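New tables in the craft room

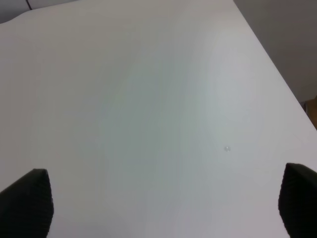
The old trestles have gone and the craft room at Kedby now has two large tables with plain white tops. Sanaa Belkadi asks that everyone put a cutting mat down before using a knife, and cover the top with newspaper for glue or paint. Mats are in the grey cupboard beside the sink. Wipe the tops with a damp cloth and a little dish soap when you finish. Please don't use scourers, as they will dull the colour.

Tables can be booked for two hours at a time. Put your name on the sheet inside the door or ring the office on extension 2548. Melur Pasaribu's bookbinding group keeps its usual spot until February.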